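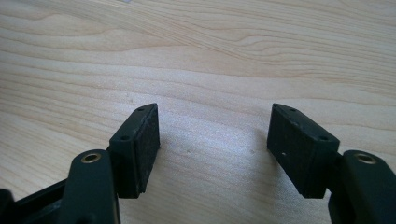

Endcombe Robotics Club
Bench safety checklist for the hand-held grippers, with comments
Project: Zusavard
Date of check: 2 October 2020

Welcome back, everybody! Please go through the whole list before your first session at the bench, even if you did it last spring and feel sure you remember it. The comments come from this week's check, and you are very welcome to add your own underneath in pencil.

BEFORE YOU PICK IT UP

1. Table top clear of drinks, loose screws and homework – OK
Comment: Much better than last time, thank you. Please keep using the coasters on the windowsill for anything with a lid, and keep anything without a lid out in the hallway.

2. Long hair tied back, sleeves pushed up, lanyards off – OK
Comment: The lanyards are the ones we all forget. There is a hook by the door for them now.

3. Gripper number written in the sign-out book – NEEDS WORK
Comment: Number 9 was out for two sessions with no name beside it. It came home safely, but we would like to know who to ask when a screw goes missing.

FINGERS AND PADS

4. Both fingers open all the way and close without sticking – OK
Comment: Open and close it slowly a few times with nothing between the pads. If one side lags behind the other, stop there and put it in the repair bin with a note. Please don't help it along with a pencil, however tempting that is.

5. Pad blocks tight on the finger arms – OK
Comment: Give each block a gentle wiggle between thumb and finger. If it rocks at all, it needs the small hex key from the Liem kit (second drawer, the one that squeaks).

6. Dark gripping surfaces clean and flat, no lifting corners – OK, with a note
Comment: Bits of dust and lint show up very plainly against the black. A soft dry brush takes care of them. No alcohol wipes, please, until we have heard back from Flirkorico about the glue.

7. Brass-lined eyelets in the arms sitting flush – OK
Comment: Run a fingertip over each ring. A sharp edge goes in the repair bin.

8. Own fingers kept out of the gap – REMINDER
Comment: It won't break anything, but it pinches, and a pinch makes people drop things.

RECORDING

9. Practice run done before the real one – OK
Comment: We have 1,758 good grasps logged toward our goal of 3,000, and we are so proud of that number! There is no rush, though. Tired hands make messy data, so swap with your partner whenever you like.

10. Failed grasps logged as well – NEEDS WORK
Comment: Several pages show nothing but successes, which would be wonderful if we believed it. Write the misses down too.

PACKING UP

11. Gripper back in its foam tray, tray back on the shelf – OK

12. Table wiped, lights off, book signed – OK
Comment: The switch by the sink does the back row only.

Result: bench open for use. Items 3 and 10 will be looked at again later in October.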